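Bovent Accessories
Careers > Current openings

Product Data and Returns Specialist, Hair Accessories and Small Jewelry
Location: Hirkeck distribution center
Employment type: Full time, on site
Reports to: Gleice Leite, Catalog Operations
Posted: 12 September 2021

Position summary

Bovent sells hair accessories and small jewelry online and through independent pharmacies and gift shops. The catalog holds nearly 3,000 active items across two house lines, Plonen (everyday elastics, clips and headbands) and Bellini (bead and metal jewelry). The specialist keeps the item records accurate, inspects returned goods and decides whether each piece goes back to stock, to the outlet channel or to scrap.

This is an opening for one person, on the day shift. The start date is in January.

Duties

Create and correct item records, including material, closure type, color name, finished dimensions and country of origin.
Assign each item to the correct product family. Claw clips, bow clips, coiled elastics, scrunchies and beaded bracelets are separate families with separate attribute sets.
Inspect returns against the written grading standard. Check spring tension on clips, stretch recovery on elastics, and stringing and knot security on beadwork.
Process up to 500 returned units per shift during the post-holiday period. Volume is lower for the rest of the year.
Report repeat defects to the purchasing group with the lot number and a measured sample.
Maintain the color name list. New names need written approval before they are used in a record. 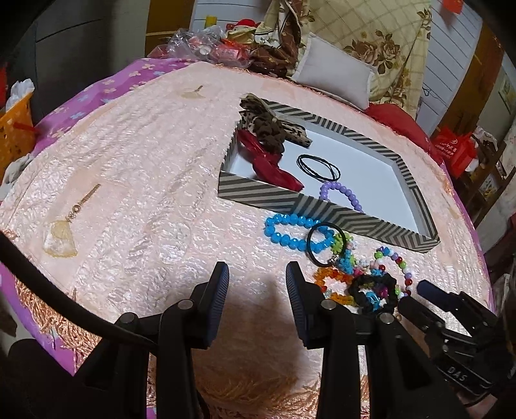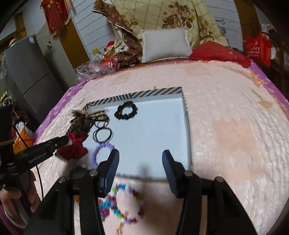 Hair accessories in a shallow tray with a striped edge.

Required qualifications

High school diploma or equivalent.
At least 2 years of work in catalog data, quality inspection, receiving or a similar function.
Working knowledge of spreadsheets, including lookups and filters. A short practical test is part of the interview.
Ability to use a digital caliper and a pull gauge, or willingness to be trained on both.
Normal color vision, confirmed by a screening test paid for by the company. The grading standard depends on shade comparison under a light booth.
Ability to sit or stand at a bench for most of an 8 hour shift and to lift cartons from floor to bench height.

Preferred qualifications

Experience with nickel release or lead content paperwork for jewelry.
Prior use of a warehouse management system with handheld scanners.
Reading knowledge of Portuguese — several of the bead suppliers send specification sheets in that language only.

Pay and schedule

The position is paid hourly, with overtime after the standard week. The pay range is sent to every applicant before the first interview. Health coverage begins after the first full month. Weekend work is limited to the annual stock count.

How to apply

Send a resume and a one-page statement describing a classification or inspection problem you have worked on. State what the records looked like before the correction and how you checked the result. Cover letters are not required. Use the application form on the careers page and select "Catalog Operations" as the department. Applications by mail are accepted at the Hirkeck front office and must show the job title on the envelope.

Applicants selected for interview will complete a bench exercise with a set of mixed returns and a copy of the grading standard. Questions on the duties can be sent to Gleice Leite through the same form.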